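## 5. Clearing a bedroom floor before you run the Kotby

*Applies to the Kotby floor sweeper and the Skokico mat. Revised 8 September 2018.*
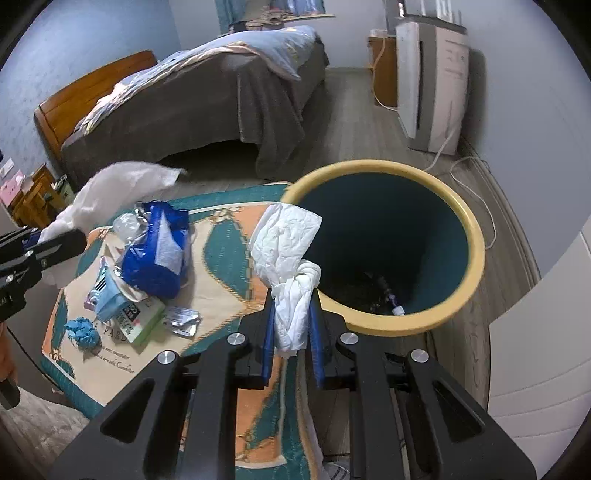

*Fig. 5-1. Bedroom rug with small litter, wastebasket within reach.*

The leaflet in the carton says the Kotby handles "everyday bedroom litter." We would not take that too literally. It handles crumbs, hair and grit. A tissue will wrap around the brush, and a plastic wrapper will sit across the intake until the motor complains. Pick up by hand first. It takes a couple of minutes in a bedroom, which is less than it takes to unwind a brush.

### 5.1 Before you start

1. Look inside the wastebasket. If there is already a small pile at the bottom, as in Fig. 5-1, you can carry on. If it is over half full, empty it now.
2. Stand the basket at the edge of the rug, on the hard floor. On a thick rug it tips.
3. Unplug any cord that loops across the floor, such as the one from an air purifier, and coil it next to the appliance. The Kotby is sold as "cord-aware." Our advice is to act as if it weren't.

### 5.2 Picking up

4. Start with tissues. Pinch each one near the middle and drop it straight down into the basket. Thrown tissues miss.
5. Pick up plastic bags and clear wrappers next. Clear plastic is easy to overlook on a patterned rug, so check from two sides of the room.
6. Collect boxes and cartons. Open each one before you discard it. Flatten the empty ones if your town takes cardboard.
7. Check blister packs and press along the foil with a thumb. If anything is left inside, put the pack away with your medicines.
8. Pick up gloves by the cuff. If you don't know what a glove was used for, throw it out.
9. Lift any cloth off the edge of the rug and shake it over the basket before it goes in the wash.

> **CAUTION:** Loose pills and small plastic caps are a choking hazard for children and pets. Do not leave them for the sweeper. The dust cup is not childproof, whatever the Fivport store page says.

### 5.3 Under and beside the bed

10. Fold back a bedspread that hangs to the floor. The Kotby reads hanging fabric as a wall and will skip the space behind it.
11. Look between the bed and the nightstand. Tissues collect there.
12. Let the bedspread down again only after the sweeper has finished.

**Note:** The Costa edge brush is advertised for this gap. We tried it and went back to reaching in by hand. If you already own one, it does no harm.

### 5.4 Rugs

A rug with raised or rope-like trim should be swept along the trim, on the low setting. We have seen claims that one pass is enough. Plan on 2.

Keep the Skokico mat rolled up while you clean. It weighs next to nothing, and a sweeper will push it under the bed.

### 5.5 If the brush stops

- Switch off the sweeper and turn it over.
- Pull out tissue or film by hand. Do not cut toward the bristles.
- If the light still blinks, see code 39 in the table in section 7.

Replacement brushes are part number 700. Cheaper copies will fit, but ours shed bristles by October.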